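**Paper cups for the break room – anyone else sick of soggy rims?**

**dkorbel**
ok so we switched from Gava to Totine in September, office of 46 people, and I'm getting complaints weekly. Cup goes soft if you leave coffee in it over a meeting. Gava never did that but the price went up again. Need something plain white, no logo, 12 oz, not terrible. What are you all buying?

Also the rim. Totine rim is basically a fold. I want a real rolled one, closer to this: 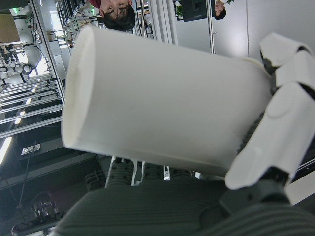
### Re: Paper cups for the break room

**mapleshed**
Rolled rim is most of it imo. Thick curl = stiffer mouth = doesn't fold when you grab it. We get Phetsri, plain white, decent. Sleeves come 5 to a case and the case fits under our sink.

Two things to check before you order:

- does the lid you already have fit (ours didn't, had to toss a whole box)
- does the base sit flat. cheap ones rock

**OrysiaHladun**
Going to disagree on Phetsri. We had it 2 months and the seam leaked on tea. Coffee was fine, go figure. Maybe a bad batch but I wasn't about to find out with another case.

My actual advice – stop buying disposables for people sitting at a desk all day. Mugs. Keep a sleeve of paper for visitors. Orysia

**dkorbel**
we tried mugs. they live in the sink forever. not doing that again

**tinlid_ray**
lol same. mugs = sink

Anyway. Upright on a table every one of these looks identical, you can't tell a thing about the wall. A plain white cup on a white table is a plain white cup:
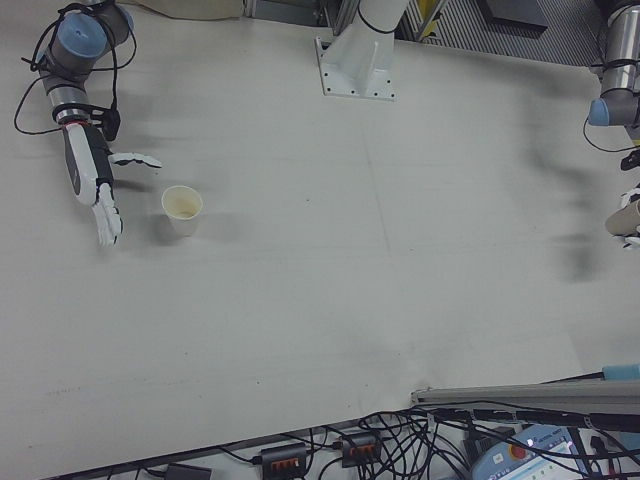 So ask for samples, fill them from the kettle, leave them an hour, then squeeze halfway up. If the wall gives easy, skip it. I do three of each becuase one is never enough to judge by. Rustness sent me samples free, took a week.

**mapleshed**
Rustness is the one with the waxy feel? didn't love that. Tasted like candle the first few sips

**tinlid_ray**
thats the old lining I think. New ones are fine to me but I drink mine black and scalding so maybe don't trust my tongue

**OrysiaHladun**
An hour is not enough. People nurse a coffee all morning here. I'd leave it three and check the bottom seam, run a finger around under the base. Mine always fail at the bottom, never the wall.

**dkorbel**
see ours go at the wall. right where you hold it. so now I have to test both, great

what do you guys do for storage btw? ours get knocked over and roll around on the counter all day, then no one wants to drink out of them

**mapleshed**
Wall dispenser. Cheap, holds one sleeve, pull from the bottom. If you don't want to drill, at least store them mouth down on a tray. One on its side will roll if you breathe on it.
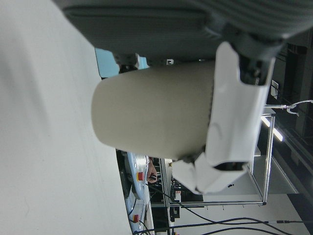

Tube has to match the cup width tho, measure the rim and not the base. I got that wrong the first time and they just fell straight thru onto the floor.

**OrysiaHladun**
Mouth down on a tray is fine if somebody wipes the tray. Ours had a coffee ring under every cup.

**dkorbel**
ok. ordering samples from Rustness and one sleeve of Phetsri to try the tea thing. will do the three hour test, both spots. If the Phetsri leaks I'm blaming maple

**mapleshed**
fair. check the lids first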